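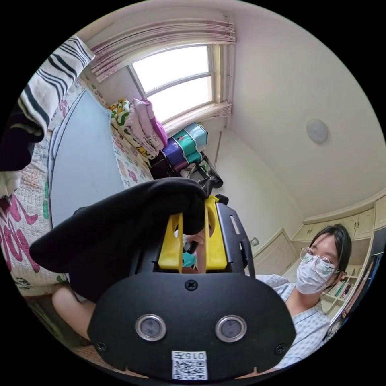
Zulavau to collect old clothes from the doorstep

2023-11-08

Households in Zulavau will be able to leave old clothes and bed linen out with their recycling from next year, after the town council agreed a contract with the textile firm Kohlhase.

The service will start in the streets north of the river, where 2000 homes will each get a roll of strong green bags. Full bags can be put out every six weeks, on the same morning as paper and card. The rest of the town is due to follow once the first round has been running for half a year.

At present residents have to take unwanted clothes to the bottle bank site on Station Road or to one of the charity shops. Two of the metal clothing banks at Station Road were removed in August after repeated fires, and the ones left are often full by the weekend. Bags left on the ground next to them get rained on and end up being burned with general waste.

Kohlhase, which already runs doorstep rounds in several towns nearby, will sort everything at its depot on the Vevance industrial estate. Clothes in good condition will be sold on to second-hand shops. Worn cotton will be cut up for wiping cloths, and most of the remainder will be shredded for padding and insulation.

The council will not pay for the collections themselves. It will cover the cost of the bags and the leaflets, and will receive a share of the money from resale – although it has not said how large that share will be. Kohlhase will have the contract for two years, with the option of a third.

Charity shops in the town have had mixed feelings about the plan. Several told the council during the summer consultation that they rely on good-quality donations and could lose the best items to the green bags. The council has since agreed to print the shops' addresses and opening times on every leaflet, and to ask residents to offer clothes there first. 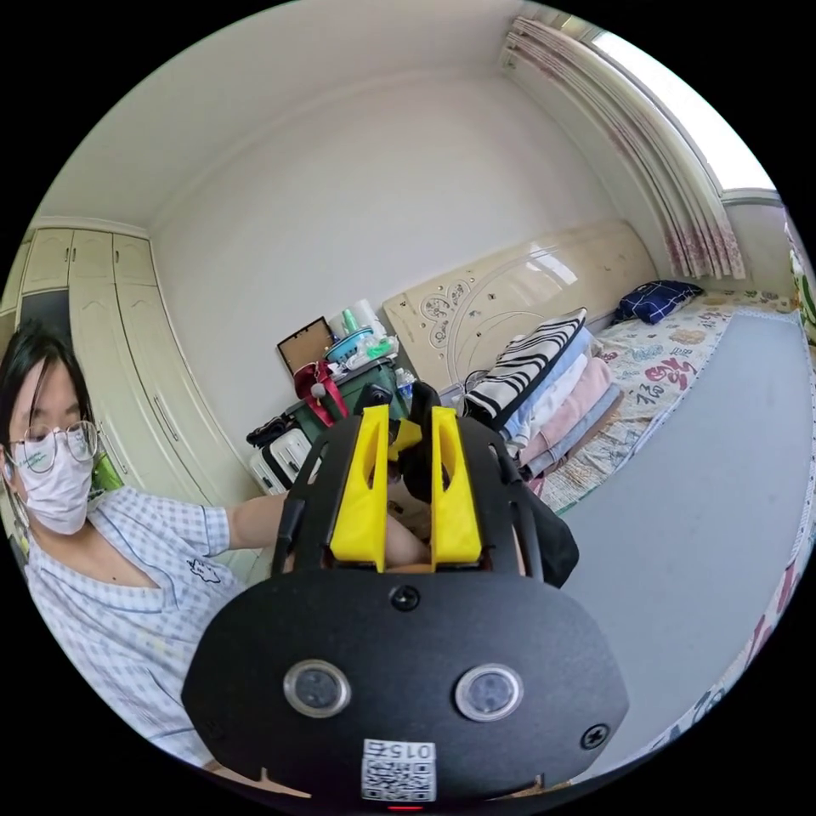 What can go in the bags

Clothes of all kinds, including coats, scarves and underwear, will be accepted as long as they are clean and dry. So will sheets, towels, blankets and curtains. Items with holes, stains that will not wash out or broken zips can go in too. Shoes should be tied together in pairs.

Duvets, pillows, carpets and anything with paint or oil on it will not be taken. School uniform can go in the bags, but the council would prefer it to go to the uniform exchange at the library, which reopens after the holidays.

Bags should not weigh more than a person can easily lift, and need to be tied at the neck. Crews will leave a note on any bag they cannot take.

Repair sessions to continue

The free mending afternoons held in the Zunex building will carry on alongside the new round. They have room for 20 people at a time and places can be booked at the library desk. A second sewing machine was bought for the sessions in August.

Leaflets with the collection dates will be delivered along with the first rolls of bags. Residents in flats with shared bins will get a separate letter, as the council is still working out where their bags should be left.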